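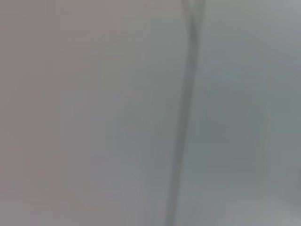

Concept Cars Should Come With a Price

By Mohit Bhatia
12/08/2020

Every auto show season brings a new set of concept cars, and every season the same thing happens. The Vi crossover from Plarkon is the latest one. It has doors that open from the middle, mirrors replaced by cameras, and 22-inch wheels that no dealer near me would want to stock. The press kit says it "previews a future production model." It does not say which model, when, or for how much.

I think that last part matters most. A car company that wants my attention should give me a price range, even a wide one. I don't need it to the dollar. I need to know if I am looking at a family car or a toy.

Grisonar did this with the Prilteo two years ago. The show car came with a target price and a list of the parts that were expected to change. When the production version arrived in September of the following year, it had lost the glass roof and gained real door handles. The sticker was $744 over the target. I can live with that, and I suspect most buyers could too.
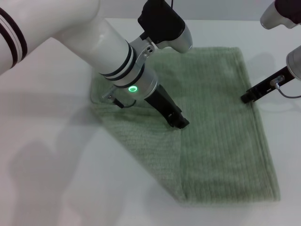 The usual answer from the makers is that a concept is about design, and that putting a number on it too early ties the hands of the engineers. I understand the worry. Costs move, suppliers drop out, and safety rules change between the show stand and the factory. But the same companies are happy to quote range, horsepower and a 0 to 60 time of 6 seconds for a car that may only roll onto the stage under its own power. If those figures can be given early, a price can be given early as well.

It would also help the people who write about cars, me included. We spend too many words on lighting signatures and seat fabric. With a price to work from, we could compare the thing to what is already on sale and tell readers whether to wait for it or go ahead and buy something this year.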